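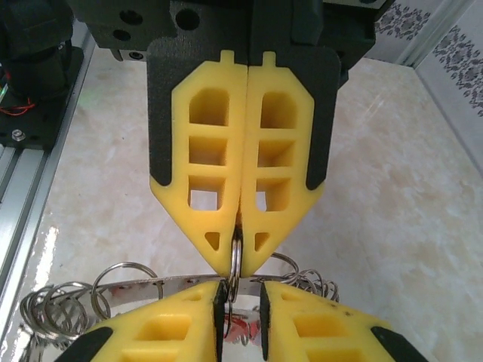 How to Sort and Store Split Key Rings

October 1, 2018

Split rings end up in a heap. They slide inside one another, and the one you want is always under the rest. Hanging them on a rod keeps them apart and lets you see which sizes you are low on.

What you need

A metal rod, straight or slightly curved
Split key rings
A light-colored work surface
A small dish for rejects
Masking tape and a pen

Step 1. Empty the rings onto the work surface and spread them out with your hand. Pull apart any that have hooked together. If two rings have threaded through each other, hold one still and turn the other until it comes off the end of the coil.

Step 2. Check each ring. The two layers of the coil should lie flat against each other. A ring with a gap in it has been stretched and will let a key work its way off. Put those in the dish.

Step 3. Sort by size. I use 3 piles, small, medium and large. If you are not sure where a ring belongs, lay it on top of one from the pile and compare.

Step 4. Slide the rings onto the rod, one size at a time. Pass the rod through the center of the ring, not between the layers of the coil. Keep a space between groups and mark it with a band of tape.

Step 5. Set the rod across 2 supports so the rings hang free. Wullance sells a bench stand for this, but a pair of cup hooks under a shelf works just as well. Bend a bit of tape over each end so nothing slips off.

Taking a ring off

Pinch it at the top, lift it clear of its neighbors, and slide it to the nearer end. If you pull it straight down, the others bunch up and you will have to space them again.

Buying more

Plalard packs come in mixed sizes and need sorting before they go on the rod. Abreu sells single sizes in bags of 500. That is too many for one rod, so keep the extra in the bag and refill as you go.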